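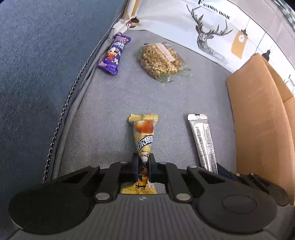

I turned out my bag last night. I do this twice a year, once in September and once when the zip stops closing, and this time it was both.

The bag is a plain canvas one that I bought for work and now use for everything. It has one main pocket, a flat pocket at the back and a small one inside that I forget about. I tipped the lot onto the grey cloth and sorted it from there.

Snacks first. I carry a lot of small sweets and wrapped bits because Vasylyna brings them into the office by the bagful and hands them round at four in the afternoon, when I'm usually on the phone. They go in the bag for later and later doesn't come. The yellow one with the Chinese writing on the wrapper is one of those. I can't read it, so I'll ask her what it is before I open it. Anything squashed went in the bin and the rest went in a jar by the kettle.

Then tubes. I don't know why I own so many tubes. Hand cream, lip balm, something for insect bites, the last of a toothpaste from a trip to see my aunt. Most of the print on them is too small for me without my glasses, so I put my glasses on and went through them properly, looking for dates. 3 were well out of date. I also squeezed two half-used hand creams into one pot, which was messier than I expected and I wouldn't do it again.

Paper took longest. Receipts, a parking ticket (paid), a card for a dentist I no longer go to, and a shopping list in Delyth's handwriting that said only "onions, the other tape". We did get the onions. I kept the receipt for the boots in case the heel goes again and recycled everything else.

Coins came to £6 and a bit, mostly coppers from the bottom seam. There was also a key. It doesn't fit the front door, the shed or the bike lock, and Delyth says it isn't hers. It's on the hook in the hall for now.

I turned the bag inside out and shook it over the back step, then wiped the lining with a damp cloth and hung it on the door handle overnight. It was fine by morning, apart from the ink mark in the corner, which I've tried to get out before with washing-up liquid and with vinegar. If anyone has had luck with biro on canvas, leave a comment.

Going back in: purse, keys, glasses case, one pen with a lid, one hand cream, a packet of tissues and the folding shopper. The umbrella is staying on the coat rack until it rains.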